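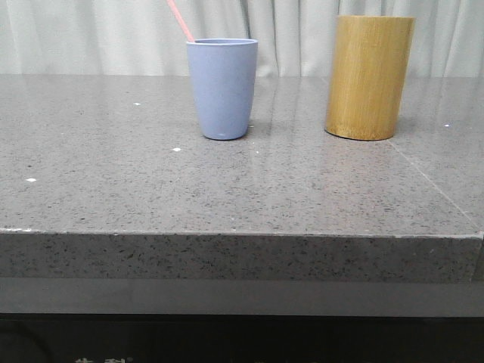

Text: Svenja Kofler, Midora cell support
Technical review: Cyrill Mayrhofer
Revised November 30, 2025

6.4 Fault 29: Target lost before grasp

This section applies to Midora tabletop cells with a fixed workspace camera and Kuster controller. It covers Fault 29 and the related condition in which the arm closes its gripper beside an object and reports a successful pick. Both have the same usual cause: the controller is working from a false edge in the workspace image.

Polished surfaces are the most frequent source. On a gray speckled stone top, a light blue cup and a tall wooden cylinder each leave a soft reflection at the base. The detector can join the reflection to the object and place the grasp point too low. Pale streaks reflected from a pleated curtain can be read as the sides of a narrow object. A seam line between two sections of stone can be read as a table edge.

CAUTION: After Fault 29 the arm is stopped but still powered. It may move when the fault is cleared. Do not reach into the workspace until step 2 is complete.

CAUTION: Do not clear Fault 29 from the remote console. The person clearing the fault must have a direct view of the arm and the tabletop.

6.4.1 Securing the cell

1. Press the stop button on the operator panel. The status lamp changes from amber to red.
2. Turn the mode key to SERVICE and remove it. Keep the key with you until section 6.4.3.
3. If the gripper is holding an object, support the object with one hand and open the gripper with the manual release.
4. Move the arm to the park position by hand. If a joint resists, stop and go to section 6.7.
5. Write down the fault number, the cycle count, and the name of the loaded task. The log is overwritten at the next start.

NOTE: Moving the objects before the reference image is saved removes the evidence needed to find the false edge. Leave them where they stand, except for an object released in step 3.

6.4.2 Finding the false edge

1. On the Kuster controller, open Vision, then Last Image. Select Save Reference.
2. Turn on the edge overlay. Accepted edges are drawn in green and rejected edges in gray.
3. Compare the green outline with the base of each object. If the outline continues into the reflection, lower Reflection Gain by 5 and select Recalculate.
4. Check for green lines on the open tabletop. Seams, small bright flecks and debris are the usual causes. Wipe the surface with a dry cloth. A fleck that remains after wiping is part of the stone and must be masked.
5. Check the top of each object. A straw or stick that extends out of the image gives the detector no upper end point, and the height is reported as 0 or as the maximum value. Set Height Source to Body Only for that object.
6. Check the top border of the image. A tall object needs a clear margin above its upper edge. If the margin is too small, tilt the camera up and repeat the calibration in section 4.2.
7. Repeat steps 2 to 5 until only object outlines are green.

NOTE: Do not lower Reflection Gain below 12. Under this value the detector begins to reject the real lower edge of pale objects, and the fault returns in a different form – the gripper closes too high and tips the object.

6.4.3 Returning to service

1. Remove all cloths and tools from the workspace.
2. Insert the mode key and select REDUCED SPEED.
3. Stand outside the marked floor line and clear the fault.
4. Run one pick and place cycle for each object in the task. Keep one hand at the stop button.
5. If every cycle is completed with no contact outside the grasp zone, select AUTO.

If Fault 29 appears again within the same shift, leave the cell in SERVICE and contact Midora cell support. Send the reference image and the notes from section 6.4.1.

6.4.4 Field record

The gain limit was introduced in March after a fault at the Brandbridge site. The cell had completed 3,856 cycles when the gripper closed beside a plastic cup and pushed it off the table. The pick was logged as good. Hakim Majimbun traced the error to a reflection that had been accepted as the lower half of the cup. Controllers supplied before that month do not enforce the limit, and the value must be checked by hand at each service visit.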